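Oil or hard wax on a light wood table top?

Posted by Kirsten Dalsgaard in Home and Furniture

We bought a second-hand dining table in November, a Kirkegaard. The seller said it had been oiled but couldn't remember what with. It's a pale wood and I would like to keep it that way. Our last table was oiled with something from the DIY shop and went quite orange within a year.

We eat at it every day and there are 2 children, so it has to cope with spilt milk and felt tips. I've been looking at Stasel white oil and at Promano hard wax. The wax costs nearly twice as much. Do I need to sand the whole top first, and can either of them go over an old oil when I don't know what it was? I have a sander but have never used it on anything I cared about.

3 replies

Þórarinn Arnardóttir
You can put oil over old oil as long as the old coat is fully dry and there is no varnish or polish on top. To check, put a few drops of water on the underside edge and on the top and leave them for ten minutes. If the water soaks in and leaves a darker patch, the finish is worn and new oil will take. If it sits in beads, wash the top with a mild soap, let it dry overnight and try again. If it still beads, sand it.

I wouldn't use the machine. Go over it by hand with 180 paper and then 240, always along the grain, and wipe the dust off with a damp cloth between the two. On a veneered top stop as soon as the surface feels even. Look at the end of the table to see whether the grain carries on over the edge. If there is a separate strip glued on, it is probably veneer.

For keeping it pale, get the oil with white pigment in it. Clear oil will always warm up the colour a bit. Put on a thin coat, leave it 15 minutes and rub off everything that hasn't gone in. People leave too much on and then it stays sticky. Do two coats with a day between them, and keep hot dishes off it for a week. The pigment can collect in dents, so rub those out well.

Lay the rags flat outside to dry before you bin them. Oily rags can catch fire if they are left in a heap.

Arov
Just varnish it. Did ours six years ago and haven't touched it since.

Kirsten Dalsgaard
Thank you both. I did the water test and it soaked in nearly everywhere except one end, where I think the old owners kept a mat. I'd rather not varnish as I want to be able to patch it. I went with the Stasel in the end. The small tin was plenty, and there is about half left for next year. The sanding by hand took most of an evening and my arms knew about it. The felt tip has been tested already, by the younger one, and came off with soap apart from the green.

The underside is still unfinished. Does that matter for warping?

Þórarinn Arnardóttir
One thin coat underneath won't hurt, especially if the table stands near a radiator. It doesn't need to look nice. For the green, try a little fresh oil on a cloth before you reach for the sandpaper.

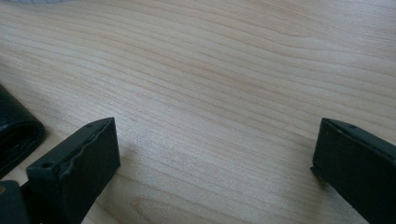

Pale table top with a wavy grain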